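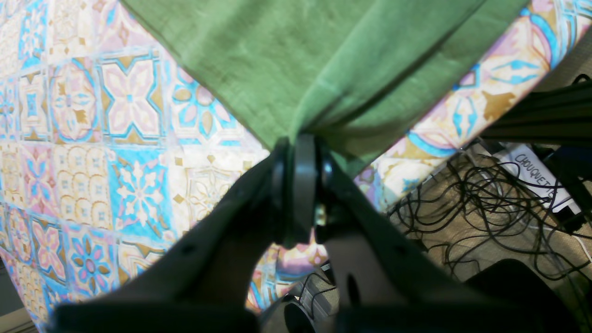 Machines that fold: how work is changing at the Tarnden laundry

A commercial laundry washes clothes and linen for other businesses. The one at Tarnden, run by a firm called Lutley, washes uniforms for kitchens, care homes and garden centres. A uniform can be an apron, a tunic or a plain T-shirt. Each one has to be collected, sorted, washed, dried, checked, folded and sent back to the right place.

Many of those jobs were given to machines long ago. Washing is done in large drums that weigh the load and measure out the soap. Drying is done in tunnels of warm air. Folding a flat sheet is also a machine job, and has been for many years. Folding a shirt is harder. At Tarnden it was done entirely by hand until November, when Lutley began to test robots for it.

What is automation?

Automation means giving a task to a machine that can carry it out without a person guiding each step. A washing machine at home is a simple case. You choose a programme and press a button. The machine then fills, turns, drains and spins in the right order.

A washing machine does not need to know where each sock is. It only has to move water and turn a drum. A folding robot has to know where the cloth is, where its edges are and which way up it lies. It must then take hold of the cloth in the correct places and move it without dropping it.

Why is a shirt difficult?

Engineers divide objects into two groups. Rigid objects keep their shape when you pick them up. A brick, a mug and a spoon are rigid. Deformable objects change shape when you touch them. Cloth, rope and dough are deformable.

If a robot lifts a mug by the handle, the rest of the mug follows in a way that is easy to work out. If it lifts a shirt by one sleeve, the rest hangs, twists and creases. The same shirt dropped on the same table 400 times would land in 400 slightly different ways. For this reason the robot cannot repeat one fixed set of movements. It must look, move, and look again.
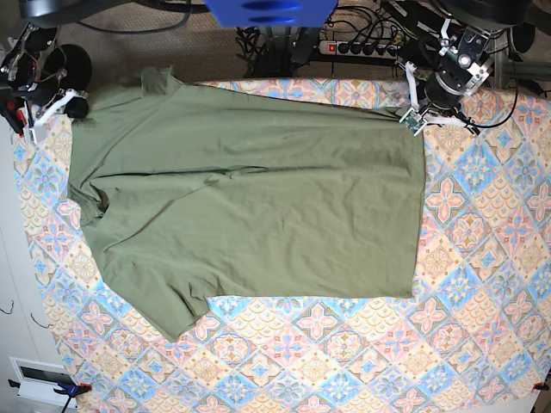

Lutley's test stations follow a plan drawn up by an engineering firm called Csizmadia. A station has two arms, a flat table and a computer program named Skirnine, which decides where each arm should go next. Two arms are used because one gripper can hold a single point while the other holds a second point, and cloth between two held points can be kept straight. On an olive-green T-shirt, one side can already be a neat panel with straight edges while the sleeve on the other side is still crumpled and pointing off across the cloth. Skirnine has to treat these two parts differently. The straight part should be disturbed as little as possible, and the crumpled part needs to be brought in.

How does the program learn?

Skirnine was not given a written rule for every crease. It was trained. In training, a person shows the robot how a job is done, many times over, and the program stores what the cameras saw together with how the arms moved. It then looks for patterns that connect the two.

For the T-shirt job, the folding team at Tarnden recorded 2000 folds. A further 508 were recorded with shirts placed badly on purpose: inside out, bunched at the collar or lying at an angle. These awkward starts are useful, as shirts in a real laundry seldom arrive lying flat.

What changes for the people?

Before the trial, a worker in the folding room stood at a table for most of a shift and folded by hand. The movement is small, but repeating it all day can make wrists and shoulders sore.

During the trial, part of the team has moved to other duties. These are the main ones:

Loading: placing shirts on the robot tables and taking the folded ones away.
Checking: looking for stains, holes and missing buttons, which Skirnine does not look for.
Correcting: stopping a station when a fold has gone wrong and putting the shirt back to a good starting position.
Training: recording new folds when a customer sends a new type of garment.

Some of these duties needed lessons. Workers learned how to stop an arm safely, how to clear a jam and how to read the messages on the screen. Nobody may reach across a table while the arms are moving.

Hand folding has not ended. Wrap-around aprons and anything with long ties still go to the hand tables. A skilled person is also faster than a robot station on a single shirt. The stations are useful for long runs of the same garment.

Are jobs lost?

This is a fair question, and the answer is different in each workplace. When a machine takes over a task, an employer may move people to new work, may hire fewer people later, or may need fewer people straight away. At Tarnden no folding jobs were removed during the trial. Lutley has not yet decided how many people the folding room will need after it ends.

Workers were asked for their views halfway through, and the replies were mixed.
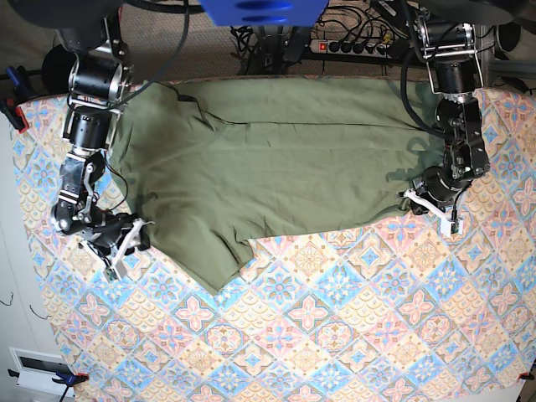

One of the folders wrote that her shoulders ached less by the end of a shift, but that she missed talking across the table, "and I would like to know what my job will be called next year before I say I am pleased". Several others asked the same thing about job titles and pay. Lutley has agreed to answer in writing before any more stations are ordered.

Words to know

Actuator: a part that makes a robot joint move.
Deformable: able to change shape when touched or lifted.
Gripper: the part at the end of a robot arm that takes hold of things.
Shift: the hours a person works in one go.
Trial: a test carried out before a final decision is made.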